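**2 août 2018**, atelier Clunville, tables marbrées et couverts

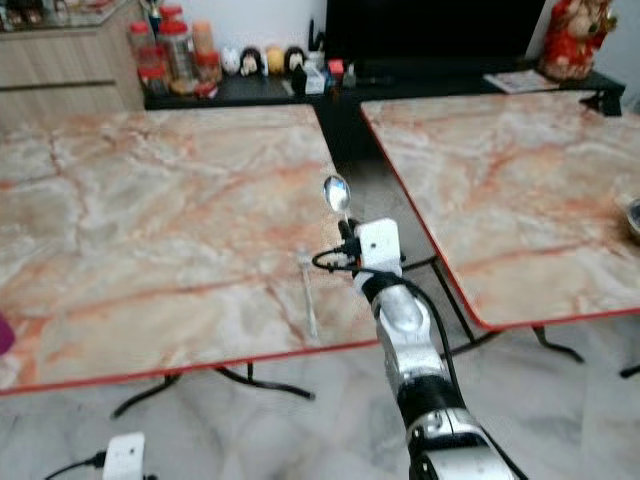 Reprise du relevé des plateaux. Décor imprimé façon marbre, crème et beige, veines orange à brun-rouge, finition brillante. Chant rouge sur les deux tables. À contrôler de près : l'angle avant arrondi de la table de droite, où le chant change de direction. Le fournisseur (Badent) annonce un rayon de 70 mm. Gabarit à refaire avant mesure, l'ancien a pris du jeu.

Brillance : trois points par plateau, même appareil qu'en février. Table gauche, moyenne de 141 mm d'écart entre points, valeurs stables. Table droite non relevée.

Couverts : la fourchette se détache mal sur les zones claires du décor. Même remarque pour tout ce qui est métal poli, la cuillère renvoie surtout l'éclairage. Le violet reste lisible partout. Fiachra Carroll propose un set uni sous les couverts ; je préfère d'abord essayer un éclairage plus diffus, le set masque le décor qu'on doit justement évaluer.

Écartement des tables : il n'est pas constant, l'intervalle est en coin. Caler à 190 mm côté allée, puis reprendre l'équerrage. Marquer le sol gris au ruban, pas au feutre.

À faire :

- gabarit d'angle, rayon 70
- relevé de brillance, table droite
- nettoyage des plateaux au chiffon sec, sans produit Jenorier (laisse un film)
- demander à Suksawat la fiche du chant rouge, avec la tenue à la chaleur

Bol métallique : vérifier s'il raye le décor en rotation, presque 200 tours à la main, puis loupe.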